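Notes from the Erkeo open day

I spent an afternoon at the Erkeo open day in July, mostly at the simulation station, and I'm writing this up while my notes are still legible. The hardware hall was crowded and I skipped most of it. The simulation station had one long desk, a wall display and Lakshmi Murthy, who ran the demo and took questions for far longer than her slot.

The software is called Purka. It loads a two-arm cell with a table, a few small objects and a set of virtual cameras, then renders each camera as the arms move. Two of the cameras ride on the grippers. The third stands off to the side and sees the table with both arms. Everything shown came out of the renderer.

Lakshmi's main point was that gripper views are awkward. The fingers are fixed in the image and the world rotates around them, so the table can end up sideways or overhead depending on the wrist angle. If the arm swings out, the table may leave the view almost completely and the camera reports floor. A planner that only trains on tidy overhead images will fail here, and she had a failure log to prove it: 2,283 episodes in the first batch, 1,778 kept after filtering.

I asked for some output to look at later and she exported one episode for me.
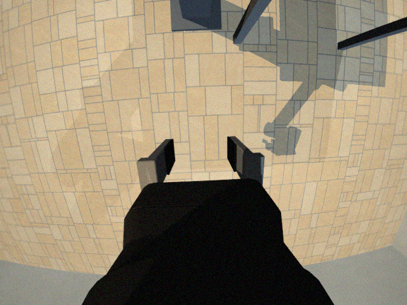
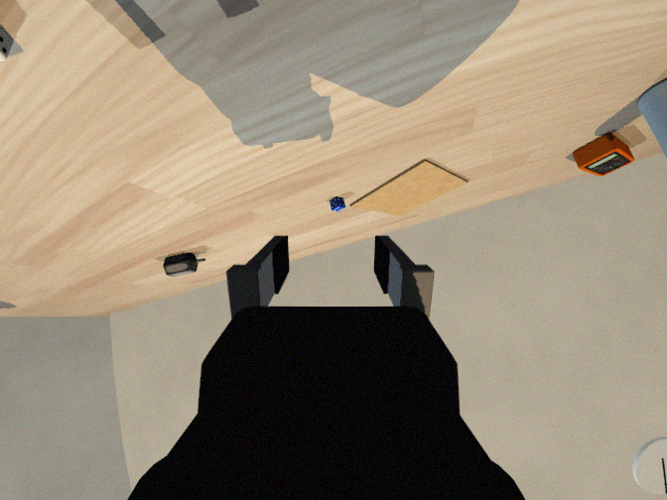
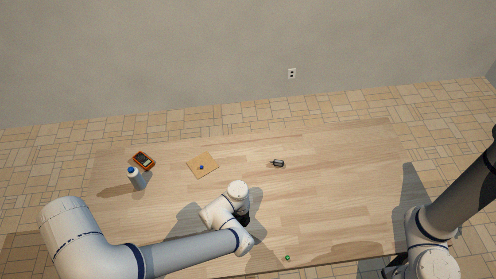
Purka renders from one episode. First two: gripper cameras. Last: the room camera.

A few technical points from the discussion.

Shadows are on by default. The arms shade the table and the floor, and the shadow edges come out blocky where several parts overlap. Witold Kozłowski, who wrote the lighting code, said softer shadows were possible but cost render time, and the blocky ones had not hurt grasp results so far.

The small dice are the hard objects. They cover very few pixels in the room view. The multimeter is easy by comparison: it's large, orange and has a clear long axis. I asked about the square board under the blue die. It gives the die a different background from the table, and the team swaps it in and out between batches.

Collision checking between the two arms runs on a separate thread from rendering. With both arms over the same table this matters. Cameron Dunbar asked what happens when the checker falls behind, and the answer was that the episode is paused and flagged. I'd have liked to see that happen, but it didn't come up during the session.

Object placement is random within limits. The second batch is set at 3,531 episodes, using the same room and new layouts.

My one complaint is the playback tool. It steps through each camera separately, so comparing views at a given time means matching timestamps by hand. Peninah Odera told me a synchronized viewer is planned for version 2. I've asked her to send me the build when it's ready, along with the export format docs, which weren't on the handout.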